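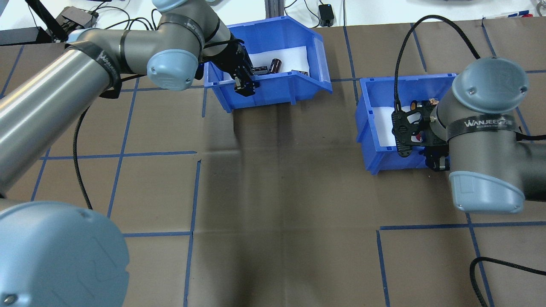 Slotting is the assignment of stock items to storage locations. The usual objective is to reduce the travel of the picker, measured per order line, subject to limits on weight, size and replenishment. A location is defined by its boundary and its container, and the two should be recorded separately. Blue tape lines on a tabletop mark a boundary; the blue plastic bins standing on it are containers and can be moved without changing the address. Confusing the two is the most common source of errors in student layouts for this course.

Let f be the number of picks per period for an item and v the volume it occupies. The cube-per-order index is v divided by f. Items are ranked by increasing index and assigned to locations by increasing distance from the dock. In the Brarden data set there are 3761 order lines over 274 items. Sort the items by f before computing the index, and check for zeros. Items with no picks are left out of the ranking and placed last.

The index ignores correlation between items. If two items often appear on the same order, a joint assignment may give shorter tours than the ranked one. The Leinonen method handles this by clustering first and ranking the clusters. Cluster size is limited to four items in the assignment.
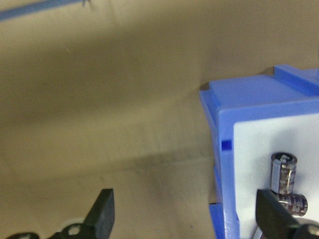 Trustov, 4/18/24

Revised problem set. Use the Duneo layout with 800 locations and a single dock. Report mean travel per line for (a) random, (b) ranked and (c) clustered assignment. Distances are rectilinear. State the tie-breaking rule used. Part (c) may be submitted in pairs.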